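Notes from the Belley solidarity fair

The Belley solidarity fair takes place every May in a sports hall that smells of floor polish and badminton. I went because a friend was supposed to be on the refugee housing stall and then wasn't, which left me with a free badge, a packed lunch and a whole Saturday's worth of opinions to get through.

There were supposed to be 15 stalls. One was a table with a cloth on it and a card saying "back at 2", and it still said so when I left at half past five. The organisers claimed 600 visitors on their blog that evening. I can only say that a good number of them must have come while I was in the queue for the toilet.

The best thing there was the Kirell table. Kirell collects witness statements from people who have fled bombing and keeps them in a form a court might one day accept. It is slow work and makes a dull display, mostly ring binders. A man in a peace badge stood in front of the binders and explained, at length, that the witnesses were all actors. Had he read any of the statements? He had not. He had watched a video. The woman behind the table offered him a chair and a binder, and he remembered he was needed elsewhere. 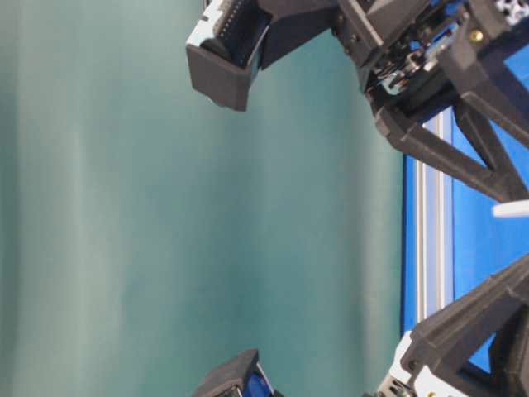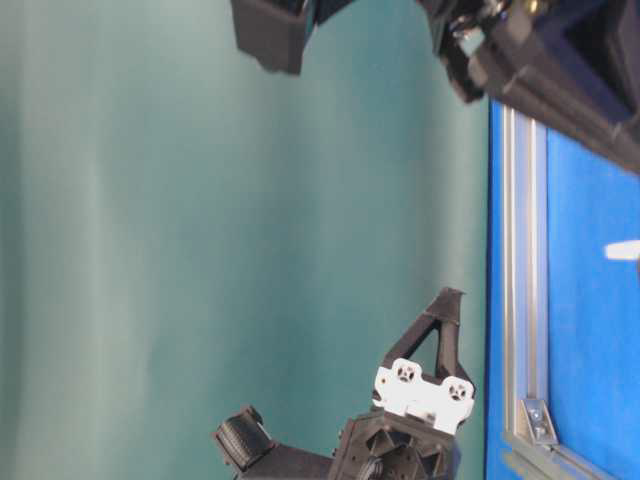 The main debate was at four, on whether the anti-war movement still has anything to say to people whose war has already started. Figueroa, the publishing collective, had put up 5 speakers for a session lasting under an hour, so you can do the sums. The first used most of it on the history of the collective, including two splits and a quarrel over a photocopier. The third was good. She said that being against one government's bombs does not oblige you to find excuses for another's, and got a thin sort of applause, the kind people give when they are checking who else is clapping.

Then questions from the floor. I counted 9 hands and one question. The rest were speeches with the voice going up at the end.

Lemari did the food, lentils and flatbread, pay what you can. They also had a petition on family reunion rules, which was short and clearly written, and I signed it with a spoon in my other hand. If you go next year, get to them before the debate lets out. I didn't, and had the end of the lentils.

The bus back leaves from behind the swimming pool, whatever the leaflet says.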